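Open day at Hellwig, anyone else go?

mylene_l
Went Tuesday with my sister and we stayed way longer than planned! They had a living room set up, sofas, fern and all, with the arm tidying the coffee table. I could have watched it all afternoon (my feet disagreed).

pillach59
Glad you had fun, but I stood there 35 minutes and thought it was awfully slow. My kid clears a table faster, and that's saying something.

nsrisuk
Oh, I don't agree, pillach. Slow is fine by me with a pair of sunglasses lying out. I had a lovely long chat with the young woman running it, and she was so patient with my questions.

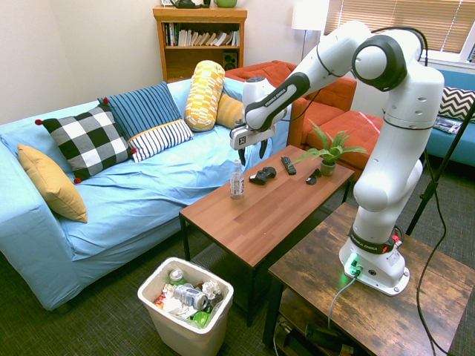
She told me they'd rather it took its time than knocked a drink over, and I'm with her on that. Are they doing another one in May?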